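Workshop notebook, July 13, 2026

Back at the dye bench after a week off, and the indigo vat is sulking. I left it covered with a plate on top and a towel around it, and when I lifted the plate this morning there was no bronze skin, no flower, just flat navy soup that smelled like a wet basement. So the cotton samples for the Lakura order did not get dipped today. I fed the vat a spoonful of fructose and a pinch of lime, stirred it in one direction like you're supposed to, and put the plate back. Will look again after lunch tomorrow. If it's still navy I'm warming it up before I add anything else, and please, whoever gets there first, do NOT add more lime. That's how we lost the last one!

While the vat was thinking I got going on madder. I've been wanting to redo the pink series since spring, mostly because the old swatch card is a mess (half the labels fell off, and the ones that stayed are in pencil I can't read, and yes, the pencil is mine). The plan was to take one big batch of wool, scour it, mordant it all together and then pull skeins out of a weak madder bath at different times. I scoured last night in the big pot and left everything to cool in there, so the wool was nice and relaxed this morning.

Mordant was alum at the usual strength, no cream of tartar this time. I know we always put it in. But the tartar pushes madder toward orange and I'm after the cool side, the kind of pink that looks a tiny bit dusty. The Rerine wool took the alum fine. The Sekano wool is springier and floats, so I had to keep poking it under with the long spoon, and then I got distracted and it popped up again and I'm pretty sure one skein will be lighter on one side. Tagged it with a double knot so we know which one to blame.
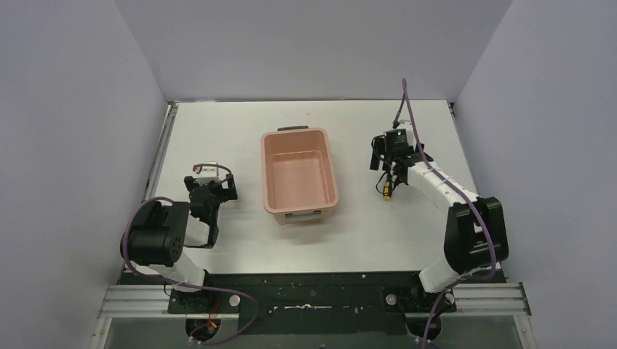

Entry and photo: the dye bench

The madder bath itself went better than I had any right to expect. 30 grams of ground root, tied up in an old stocking, soaked overnight in plain tap water. Our tap water is hard, and I've come around to thinking that's a good thing for madder, even though it's a pain for nearly everything else we do in here. I brought the pot up really slowly and kept it under a simmer the whole way. The thermometer sat at 66 Celsius for most of the morning, and every time it crept higher I slid the pot half off the burner. Low and slow or you get brick. I have enough brick.

First skein came out early and it was barely a blush, kind of like the inside of a shell. Second one was a proper pink. Third was the one I got excited about, sort of a faded rose, and I stood at the window holding it for way too long. After that they head for coral and I lose interest, but I kept going so the card would be complete. The Sekano skeins are all a shade deeper than the Rerine ones from the same time in the pot. Didn't see that coming! Could be the fiber, could be that the floating ones spent more time up near the stocking. Would need a second run with the stocking moved to know.

Also tried a dip of the third shade in a weak soda ash rinse. It went purple-ish right away, prettier wet than dry. By the time it had been on the line an hour it looked like raspberry yogurt. Keeping it on the card anyway, at the bottom, marked as the soda one.

Rinse water ran clear after 2 changes, though I gave everything another soak with a drop of Ticona wash, the unscented kind. We are nearly out of it. I looked up the bigger jug and it's 1,199 with shipping if we get the case, which seems nuts, so I'll ask the yarn shop if they want to split one.

Things for whoever is on the bench next:

The drain in the left sink is slow again. Strain the madder sludge through the paint filter first, please, and dump what's left in the compost.

Alum jar is low, maybe enough for one more pot this size. I wrote it on the order sheet.

I saved the exhaust bath in the lidded bucket by the door. There's still color in it and I want to throw some silk scraps in, so don't pour it out.

Half of each skein is going in the south window with a strip of foil over one end, and it stays there until September. The other half goes in the drawer, out of the light. When I did this with the weld yellows I peeked every week and kept shifting the foil, so the line was all fuzzy. No peeking this time, me included.

Still to do: wind the swatch cards, label them in PEN, check the vat.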